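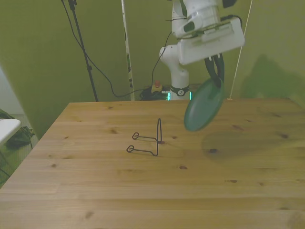

Plate and stand, green walls, Lutine cell.

Lutine cell: frequently asked questions

These get asked at the bench so often that they now live on a page. If your question isn't on it, look in the logbook in the drawer, where it has probably been answered in worse handwriting.

Do I have to home the arm every time I come in?
Yes, even if you were the last one to use it and you swear you left it parked. Home it at low speed with the stand off the table. The stand is light wire and loses every argument with the gripper.

Where does the stand go?
On the left half of the table as you face the column, curled feet toward the front edge. Set it down by eye, then jog the arm to the saved point called STAND and nudge the stand until the two agree. Move the stand, please. People who move the saved point instead will find the old one restored from backup by morning.

How does the plate get into the gripper?
By the rim, at the top, so that it hangs on edge under the fingers. Start with grip force at 80 in the settings page and leave it there unless you've changed the finger pads. Higher numbers do not make the plate happier.

Why does it keep slipping anyway?
Dish soap. Somebody washed the plate and didn't rinse it. Wipe the rim and both pads with a clean dry cloth, then try again before you touch a single parameter. If the pads look shiny, swap them. Spares are in the Daly box on the second shelf, under the tape.

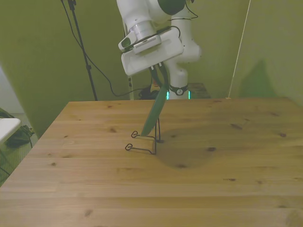
Dastville, September 2025

How close should the lower edge be to the wires before I let it drop?
Close enough that "drop" is the wrong word. Bring the plate in over the upright part of the stand, stop just above it, and step down in the smallest jog increment until it touches. Then open the fingers. If you hear it land, you were too high, and so was your opinion of your calibration.

When do I recalibrate the wrist camera?
After any bump, after any work on the mounting ring, and every 1,000 cycles whether it seems to need it or not. The counter is on the maintenance tab. Run the short routine first. It takes a few minutes and tells you if you need the long one, which takes your lunch.

Can I clean the camera with what's on the bench?
Only if what's on the bench is the lens cloth. Keep sprays away from the vent slots. Dust those with a dry soft brush, power off.

What about the cable on the upper link?
It needs enough slack for the wrist to turn fully both ways and not so much that it catches on anything. Walk the arm through its whole range by hand-guiding after you've touched the strap. We skipped this in May and bought a cable.

I got code 414. What now?
In our setup that's the gripper not reporting back. Reseat the connector at the wrist, cycle the power, home again. If it comes back twice in a day, change the cable and write it down.

And 511?
Ours again, from the placement script: the stand isn't where the script believes it is. See the second question. Then see it again.

Is the emergency stop really supposed to sit back there by the base?
It goes at the back edge of the table, clear of the working area, and you should know how you'd reach it from wherever you're standing. Test it at the start of each session. Twist to release, then acknowledge the fault on screen - the arm won't do anything until you've done both, so don't go hunting for a dead motor.

Can I oil the tabletop?
No. It looks nice for an afternoon and the stand skates on it for a month. Damp cloth, then dry cloth.

Does the Nirkton cell work the same way?
Mostly. Same script, different finger pads, so don't copy grip settings between the two. Saved points don't travel either, though someone tries it each spring.

What should I leave behind when I'm done?
Arm parked, gripper empty, plate back in its sleeve, log entry with your initials and the cycle count. "All fine" is not a log entry.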